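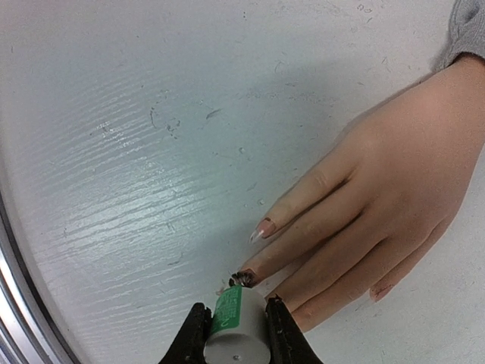

**Workplace safety**

# Zestano halts handover work after gripper fault

Zestano has stopped all work in which staff pass small parts to and from robot arms at its Bralport site, after a gripper closed a second time while a worker's hand was still next to it.

The worker was not badly hurt. She had a bruised fingertip and a broken nail, was seen by the site first-aider and went back to other duties the same afternoon. The company has not given her name.

The fault happened in March on bench 10, where people and arms work within reach of each other. An arm picks up a small cylindrical part and holds it by the sides while the worker takes hold of the top end. When the arm senses a pull, it should open its fingers and stay open until the hand has gone. On this occasion it opened, then shut again on the part and the end of the worker's finger. She pressed the stop button with her other hand.

İlker Erdem, the site manager, said the arm's log showed error 802 just before the gripper closed. The code means that the reading from the force sensor has been lost. The arm should go into a safe stop when this happens. It went back to its last command, which was to grip.

"The stop button did its job, but the arm should have stopped by itself," Erdem said. "We won't be running that task again until we can show that it does."

The grippers were supplied by Değirmenci and fitted last year. Umut Kaplan, a service engineer with the firm, spent two days at the site and found a worn cable where the sensor lead bends at the wrist. He also found that a software update had changed what the controller does when the signal drops out. The older version held the fingers open.

The update has been removed from every arm on the site, and the sensor leads are being replaced. Leads will now be changed after 900 hours of use, whether or not they show wear.

Achilleas Moschos, who speaks for staff on safety matters, said two workers had reported jerky gripper movement on the same bench in the weeks before. Both reports were logged as minor and no one looked at the cable. He has asked for any unexpected movement near a hand to be treated as a reason to stop work.

Erdem said he accepted that the reports should have been followed up sooner.

Handover work will stay suspended until the new leads have been tested. Staff on the affected benches are loading parts into trays by hand in the meantime.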